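How many demos before the plug thing works?
Forum: Learning from Demonstration > Data

cowie_bench
We're at 200 demos of "pick up the plug" and the policy still goes for the cable and hauls it around like a dog on a leash. Wrist camera only. Typical starting view:
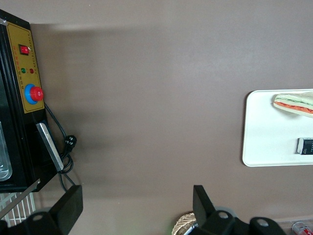 Photo: cowie_bench

Plug lies prongs and all on a brown table, next to the machine with the yellow panel. Gripper starts open.

torkar76
Black plug, black cable, black fingers, shadow on top. I'd be confused too. Move the light and record 76 more.

vandora_k
Disagree. Leave the shadow alone, it'll be there on the real job. Vary where the plug lies. I needed 289 for a task dumber than this one.

torkar76
289 bad demos is still bad data — I've seen your teleop.

vandora_k
Rude. Fair.

wullinetti
Would you clear off the sandwich first?

cowie_bench
The sandwich stays. Clutter is the point.

torkar76
Fine, but give me 20 with the light moved before you do anything else.

cowie_bench
Doing 20 tonight. Same light, sorry.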